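Skip to content | Contents | Previous chapter | Next chapter | Glossary | Index

Chapter 7
The Snack Shelf, or How Bags Beat Boxes 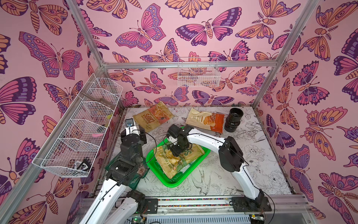 Figure 7.1 Chips bags on a white tabletop, one of them in a green tray.

Every household has a shelf, drawer or corner of the counter where the chips live. In most homes it was never chosen. Somebody came in from the store with both arms full, put the bag down on the nearest flat thing, and a tradition was founded. Years later the same family will defend the spot as if it had been surveyed.

Chapters 5 and 6 dealt with things that have the decency to hold a shape. A can is the same can on Tuesday's shelf or next year's. Plates stack, jars line up, and a box of crackers will stand on its end until someone leans on it. With those, storage is mostly a matter of measuring. You know how wide the shelf is, you know how wide the box is, and you divide.

A bag of chips will not be divided into anything. It is a pillow with food in it. Press one side and the other side gets bigger. Stand it up and it thinks about it for a moment, then slides down with its face to the wall. The printed front, on which the maker has spent a good deal of money, ends up on the bottom or upside down, and you are left trying to tell sour cream from salt by the back seam.

In this chapter we take the bag seriously. By the end of it you should be able to set up a small snack area that other people can use without instructions, which is a harder test than it sounds.

7.1 What a bag wants

Start with the tray in Figure 7.1. A tray is the simplest answer to a soft package, and for most kitchens it is also the last one needed. It gives the bag a floor and an edge. The bag can slump as much as it likes, and it will slump in the place you picked.

The color of the tray matters more than students tend to believe. A bright green one is hard to miss and hard to borrow for something else. When Ylva Sjöberg reorganized the staff kitchen at Ultumham, she bought clear bins for everything, and within the month people were putting the chips beside the bins. They could not see the bins. She swapped one of them for a red tray and the chips moved in by themselves, or so she tells it. She has been insufferable about red trays ever since.

Now look at the bag in the tray. It is crumpled, and only part of the lettering can be read. This is how a chips bag spends most of its life. Plan for the crumpled bag, because the smooth one in the advertisement is coming home with you for one afternoon at most.

Two rules of thumb will get you through most of the exercises:

A tray should be a little longer than the bag lying flat. If the bag has to fold to fit, it will unfold the minute you turn around, and take the neighbor with it.

The sides should be low enough to reach over and high enough to stop a slide. Two fingers is plenty. Deep bins turn into wells, and what goes to the bottom of a well stays there until you move house.

7.2 Bags left at large

The other bags in the figure have been left out on the table. One lies upside down, so that the word CHIPS, in very large letters, can be read comfortably by anybody standing on their head. Another is beige with an orange side panel and a picture of golden chips, for those who find reading tiresome.

Loose bags drift. On an open surface there is nothing to tell a person where a bag belongs, so each new one goes wherever there is a gap. Then somebody needs the gap. Bags are light, so they get pushed and never lifted, and the whole collection creeps toward the back, where the crumbs are.

The cure is dull. Decide how many bags may be out at one time, give those a tray, and put the rest somewhere with a door. Virgil Stoica, whose pantry plan we will copy in Section 7.5, allows his household one open bag of each flavor. His children have responded by taking a sudden interest in new flavors. No system is airtight – and neither, as we shall see in Section 7.4, is a clothespin.

7.3 Up the wall

When the counter is full, look at the walls. The long white wire basket in the figure is divided into compartments, and that is a good pattern for small packages. Wire lets you see what is there. The dividers do the same work as the edges of a tray, keeping one soft thing from leaning on the next until the whole row lies down.

Before you rush out and buy one, measure the compartment against the bag. A single-serving bag may sit nicely in a narrow slot. A party-size bag will perch on top like a hen. Elsa Tveit filled a Zirnelov wall rack with big bags one evening in May, was very pleased with it, and closed the kitchen door a bit firmly. She uses the rack for tea now.

A word on decoration, too. The walls in the figure are pink and thick with butterflies and moths, and the white surface below is printed with flowers, leaves and birds. Students often ask whether a pattern makes a storage area look messier. It depends on what you put in front of it. A chips bag is already shouting, and against a busy wall it has competition. If you love your wallpaper, keep it, and let the containers be plain and in one strong color. If you love your chips bags, we suggest a quiet talk with a friend.

Before you read on

Go to your own kitchen and find every open bag. Write down where each one was, which way up it was lying, and what was holding it closed. Leave them as they are for now. Look behind the toaster.

Bring the list to class. Bent Brøndum, who taught this course before us, used to bring his own, and it ran to 72 entries, among them a bag he had inherited with the apartment. You are not expected to match it.

Words used in this chapter

Slump: the change in a bag's shape after you let go of it.
Drift: the slow travel of loose packages across an open surface.
Face: the printed front of a package, seldom seen in storage.
Well: any bin too deep for the arm of the person using it.

Section 7.4 takes up clips, pins, rubber bands and the fold-and-hope method, starting with the last, as it is by far the most widely used.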